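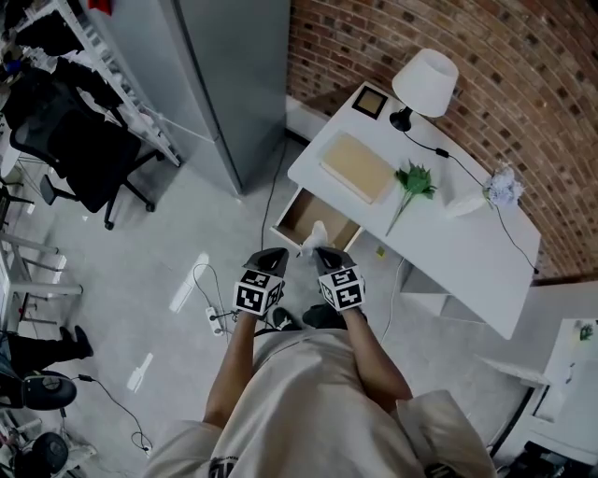

Why did Berera pull out of the Brindico tour after only two shows? The singer says the band never agreed to the second half of the schedule and found out about it from a poster.

07/08/2020
By Flikarano Music Staff

The singer has not given an interview since the split with Brindico last November, and she agreed to this one on the condition that her bandmates could listen in. They did, on speakerphone, and mostly stayed quiet.

"We signed for 30 dates," she said. "Then there's a poster up with 54 on it. I called the office and the person who picked up thought I already knew."

Fans had a different version. For months the story online was that she had walked out after a fight with the drummer in a hotel lobby. She said there was a fight, but it was over a van and it was finished by breakfast.

"People wanted it to be the two of us," she said. "He was at my house that same week. We were writing."

The drummer spoke up at this point to say that the van had no heat.

Brindico put out a short statement at the time wishing the band well and has said little since. The singer would not discuss money, apart from confirming that ticket holders for the canceled shows were paid back. The smallest of those rooms held 400 people, and she said she still gets messages from some of them.

"One woman had driven in the night before with her sister. I wrote back to her. I didn't have much to offer except sorry."

Asked if she regrets the post she made the night they quit – four lines, no capital letters, deleted the next morning – she took a while to answer.

"I regret the third line," she said. "The rest I'd put up again."

The post had 646 comments when it came down. She read all of them, which she does not recommend, and then handed her phone to the bass player for a week.

Since then the band has been recording at home. The new album is called "Tang" and has no label attached. Most of the vocals were done in a hallway with coats hung on both sides. With concerts shut down everywhere this year, there has been no pressure to plan a tour, and she said that has made the songs slower.

"There's one that goes seven minutes. On the last record somebody would have come in and asked us to cut it in half. I might still cut it. I haven't decided."

She was less open about the remarks she made on a podcast in the spring, when she called the host of an awards show lazy. She said the two have talked since and that it is between them.

"I was tired and I was trying to be funny," she said. "I wasn't funny."

No release date has been set for "Tang." The guitarist, from the other end of the room, said it would be before Christmas. The singer told him not to promise that.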